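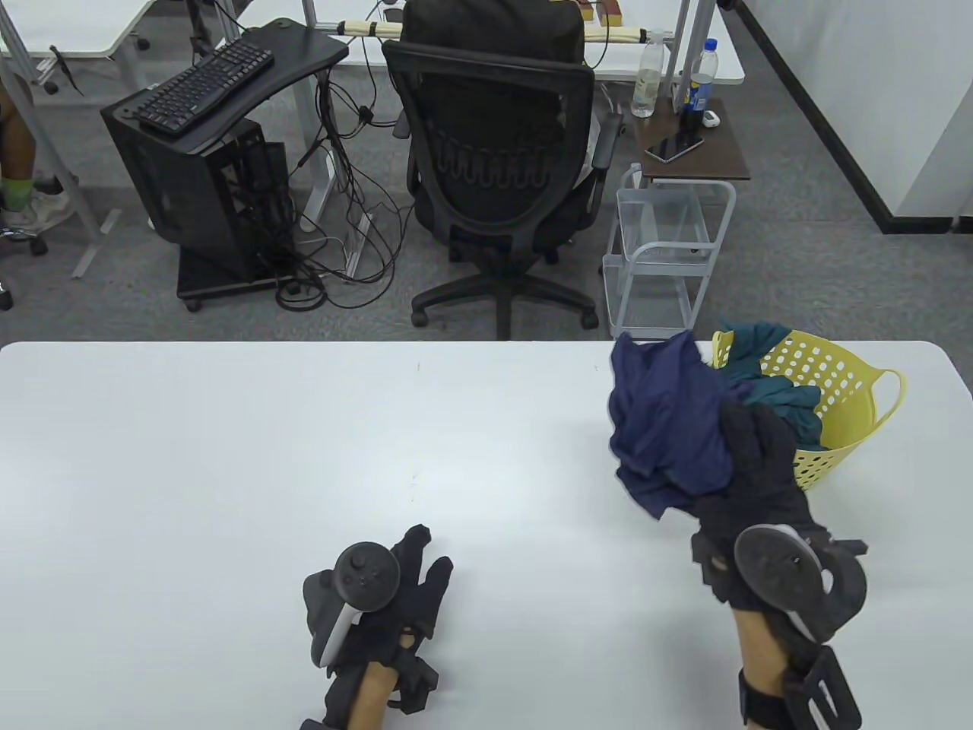 4.2 Does hand-captured data carry over?

The claim we set out to test is a common one: that a person wearing tracked gloves can produce training data for cloth handling faster than a person steering a robot, and that little is lost along the way. We doubted the second half of that claim before we began, and the results have only partly changed our minds.

Figure 3. Glove capture for the laundry task in the Tarkora set. A motion controller is strapped over the back of each gloved hand; the right hand holds a navy garment, and the basket stands on the same table.

The Tarkora set holds 255 glove episodes. In each, the wearer takes a garment from the basket, spreads it on the table, folds it and sets it aside. Hand pose comes from the controllers, which are worn over the back of the hand as in Figure 3, and finger closure is estimated from the head view. The garments are ordinary household clothes. We did not iron them or choose them for ease of folding, a habit in earlier work that we think has flattered a good many reported numbers.

We trained the same policy twice. One version saw only glove episodes. The other saw teleoperated episodes from the Moura arm pair, matched for total recorded time. Both were then run on the Moura arms with garments held out from training. The teleoperated policy finished 67 percent of its trials and the glove policy 54 percent. A trial counted as finished if the garment ended up folded, flat and fully on the table, as judged by a rater who did not know which policy was running.

One could read this gap as small, and the authors of the Tirnau baseline read a similar gap that way. We are less sure. Most glove policy failures fell at one moment, the first grasp out of the basket, when the cloth is bunched and the fingers are largely hidden from the head camera. A person closing a fist on a crumpled shirt uses the whole palm. A two-finger gripper cannot, and our retargeting step simply maps the fist to a closed gripper at the center of the hand. The label is tidy – and often wrong. Once a garment was out of the basket and spread, we could no longer separate the two policies with any confidence.

There is also the matter of strap slip. The controller can shift against the glove during long sessions, and every pose recorded afterward carries the offset. We recalibrated between blocks, but we have no measure of drift inside a block and would not trust a paper that reported none.

Finally, all glove episodes come from 2 wearers working at one table. The Terberg protocol calls for a change of room as well as a change of wearer, and we did not meet it. The result in this section should be taken as holding for our table, our basket height and our head camera. Whether it survives a move to another room is an open question, and Section 5 addresses only the part of it that concerns lighting.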